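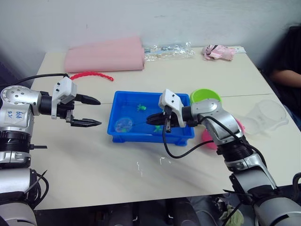

Isla Brannock
Workshop technician, Flurkdale
Notebook, December

Wultusa conditioner, kettle test, first weighing

Writing this up before lunch because I've already been asked at the sink whether "the magnet thing works" and I would like to have one answer that I don't have to keep changing.

Background for anyone who missed it. The Wultusa is a collar that clamps round the cold pipe. The leaflet says it "re-educates" the minerals so they don't stick. No salt, no cartridge, nothing to top up. I thought that sounded like rubbish when it arrived and I still mostly do, but we had it on loan and the scale in the tea kettles is disgusting, so it seemed fair to give it a go.

Set-up was two new Givemon kettles, same model, same box date. Kettle A filled only from the back tap, which has the collar. Kettle B filled only from the front tap, which doesn't. Both filled to the line, boiled, emptied, left with the lid up. Tally sheet on the cupboard door. It ran for roughly five weeks.

Then scale dissolved off with citric acid, kettles rinsed, dried overnight in the warm cupboard, weighed before and after on the good balance.

A (collar): 301 mg
B (no collar): 574 mg

So yes, on paper, nearly half. I can see why people are pleased. I'm less pleased, and these are my grumbles in no useful order.

The tally sheet is a mess. There is a stretch near the end where B has ticks and A has none, and the biro changes colour, and I don't believe A sat idle that long. Either it was being boiled and not ticked, or everyone was using B. If it's the second, B had more water through it and of course it has more scale. That could be most of the gap for all I can tell.

The taps are different too. The back one comes straight off the main. The front one goes the long way round, past the heater, and the water stands in that pipe overnight. I never tested the water at both taps before the collar went on, which was lazy of me. I'd assumed one building, one water.

Also, what I weighed was whatever the acid took off. A had a fine loose powder in the bottom and some of it may have gone down the sink each time it was emptied. The leaflet would say that was the whole idea. Fine, but then it should say "you will pour some of it away" and leave out the part about re-educating. 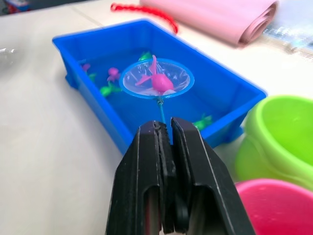

Pink fish in the blue net.

Read the Lundgren sheet that came in the same envelope. It's meant to be the independent trial. It has a bar chart with no numbers up the side, and the words "up to" in front of every claim. "Up to" includes nothing at all. It doesn't say how hard the water was, how many kettles, or whether the person scraping them knew which was which. I knew which was which, by the way, so I can't be too grand about it.

One thing in its favour: A really did wipe clean more easily. I tried a thumb on the element plate of each before the acid went in. A came off in a smear, B needed a nail. I didn't expect that and I've written it down for that reason. A thumb is still only a thumb.

What I'd want before anyone spends money:

Swap the kettles over, so B gets the collar tap and A goes to the front. If the low number follows the tap, good, something about that tap. If it follows the kettle, we've learnt that one kettle is odd.

Then take the collar off and leave it in a drawer, same taps, same kettles, same length of time. This is the run that matters and the one everyone will want to skip.

Measure the water into each kettle with a jug. No more ticks.

Label the kettles with something that doesn't say collar or no collar, and get someone else to do the weighing.
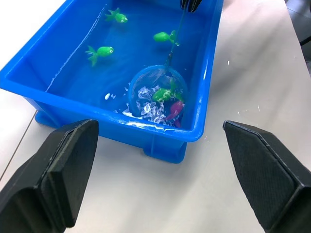

Pencilled in the margin, not my writing: you could save yourself a run by moving the collar to the front tap now, while the back one goes bare, and has it crossed your mind that B lives nearer the biscuits?

It had not. Biscuits moved to the windowsill. I don't mind moving the collar across as well, though the front pipe is boxed in and I'd need to take the panel off to see if the clamp fits. If it won't go on, we do it my way and it takes longer.

Tea is to be made from the measured jug from now on, either kettle, and the amount written down. Citric acid is low. Balance wants its level checking before the next weighing, bubble was slightly off when I put the cover back.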